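Planunthorpe wait on Sasaki as Woson offer runs down

Ayane Sasaki has until the end of the month to decide whether she stays at Planunthorpe, and the club has stopped pretending it knows which way she will go.

The midfielder has 15 goals in two seasons and a contract that ends in April. Woson have offered a longer deal on better money. Planunthorpe have matched the length but not the wage, and manager Bienvenido Marquez says they won't go further.

"We've told her what we can do," he said on 8th January. "It's a fair offer. If she wants to go, we'll shake hands."

Sasaki joined from Wada for a small fee and was meant to be cover for Ayane Mizuno. Mizuno's knee injury changed that. By the fall Sasaki was starting every week, and the crowd at Sundgate had a song for her, set to a tune most of them couldn't name.

Gates have gone up as well. The women's side drew 399 for its first home match under Marquez. Some 300 more came to the last one, and the club opened the far stand to fit them in.

Losing her would leave a gap that money alone won't fill. Itsuki Ebihara can play there but prefers to be wide, and Mizuno is still training by herself.

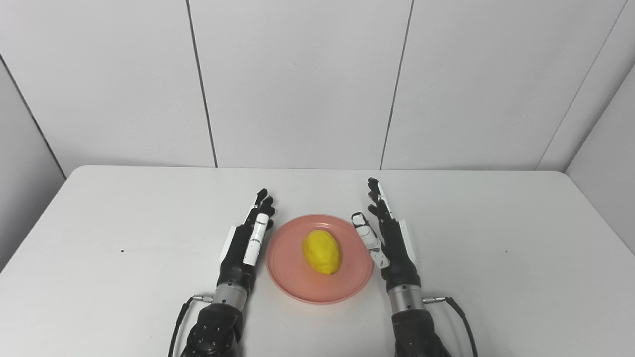
Sasaki's own routine has not changed much during the talks. She is first in for breakfast, does her stretches and sits through the video session with a notebook. Food is the one thing she is fussy about. Lunch is rice and fish, and she wants fruit afterward, something yellow and oval on a pink plate being more her idea of dessert than the sponge cake the rest of the squad lines up for.

Her agent, Tsutomu Aoki, would not discuss figures. He said only that she wanted regular starts and a club that would still want her at 30 – and that both sides had been polite.

Planunthorpe play Wada next. Sasaki is expected to start.

24 comments | 200 shares

Related
Mizuno back in light training
Wada name new goalkeeping coach
Sundgate pitch passes inspection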